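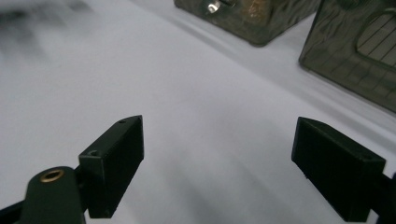 Figure 4. Two gripper fingers, open, over a pale, creased surface.

4.2 Where the firms advertised

The job advertisements collected for this study came from three kinds of source: the firms' own websites, two general job boards, and the monthly bulletin of the Onville technology network. After duplicates were removed, 2,555 advertisements remained. They were placed by 205 firms with an office in Onville or in one of the two neighboring towns, Veren and Riviere. An advertisement that ran in more than one place was counted once and given to the source where it first appeared.

Most advertisements appeared first on a general job board. This was true for every size of firm, but the gap was widest among the larger employers, whose hiring was usually handled by a central office in another city. Firms with fewer than ten employees used their own websites more often than we expected. In many of these cases the page was a single line asking interested people to write in, with no job title and no closing date. We kept such lines in the data set if they named at least one skill or type of work.

The bulletin carried few advertisements overall. It was used mainly by firms that had been in the area for more than five years, and the jobs listed there were filled faster than jobs listed elsewhere. We can't say from the advertisements alone whether the bulletin caused this. Firms that use it may already be better known to local applicants, and several listed jobs in the bulletin only after informal talks with a candidate had begun. Section 5 returns to this point with the interview material.

4.3 What the advertisements asked for

Each advertisement was coded for required skills, preferred skills, years of experience, and whether a degree was named. Two coders read every text. Where they disagreed, the text was read again by both and a joint code was entered. Disagreement was most common on the line between "required" and "preferred," as many employers used the two words loosely or listed everything under one heading.

Software development was the largest group, followed by technical support and then by jobs in testing and quality. Hardware and automation jobs made up a smaller group and were found mostly in Veren, where rents for workshop space are lower than in the center of Onville. Advertisements in this last group were longer than the others and more likely to mention training on the job. They were also less likely to name a degree.

Requests for experience were common even in jobs described as entry level. A typical text would call for "a recent graduate" and then ask for two years in a similar post. Firms told us in follow-up calls that the experience line was often copied from an older advertisement and was not always applied when applications were read. Applicants have no way of knowing this. The effect on who applies may be considerable, but our data do not cover people who read an advertisement and decided against it.

Pay was stated in a minority of cases. Support jobs were the most likely to include a figure and senior development jobs the least. Advertisements placed through Tornine, a staffing agency active in all three towns, nearly always gave a pay range, and we treat them separately in the pay tables for that reason.

4.4 Follow-up with employers

All firms in the data set were invited to a short telephone interview, and 69 agreed. Small firms are somewhat overrepresented among them. The interviews covered how the last vacancy was filled, how long it took, and whether the person hired was still there. Together, these firms employed around 700 people at the time of the calls, which were made in April.

The most frequent complaint concerned the time needed to sort applications. Firms without a personnel department left this to a manager or a senior developer, who did it in the evening or between other tasks. Some had stopped using the general boards for that reason, though they expected to return to them when they next needed several people at once.

Firms in Riviere described a different problem. Their vacancies drew few applicants of any kind, and people who accepted a job there often left within a year for an employer in Onville. Three of these firms had begun to offer two days of remote work a week. It is too early to judge the result, and the number of firms is too small for a separate analysis. Their answers are included in the combined figures in Table 6.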